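Grandma's paper trail

July 27, 2024

So I've spent most of June reading obituaries, and I'm a little sorry it's over! It started with a shoebox. My grandmother clipped death notices from the paper for years (family, neighbors, people she'd only met in line at the bank, as far as I can tell) and when we split up her things I got the box. 573 clippings. I counted them twice at the kitchen table because the first number seemed silly.

Most are tiny, a name and a church and "no flowers please." Some run on and on, though, and those are the ones I read out loud to the dog. I found a Sequeira cousin I'd never heard of, listed as a survivor in 4 different notices with her name spelled 4 different ways. I also finally learned why we had relatives up north. It was a job at a sawmill, and then a wife.

191 of them are family, or close enough. Those are in plastic sleeves now, sorted by last name, and I've typed up the "survived by" parts so I can search them. The rest went back in the shoebox in whatever order she had them. I did wonder about throwing out the strangers and I just couldn't do it.

If you've got a box like this, write the paper's name and the date on the sleeve before you put the clipping in. Grandma wrote hers on maybe half, in pencil, and I've been squinting ever since. Next up is the funeral cards, and there are a lot of those too.
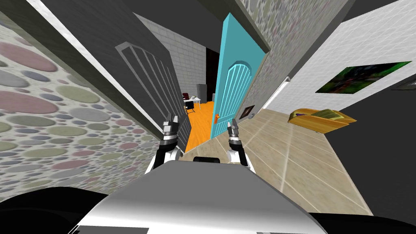 Polka-dot wallpaper by the door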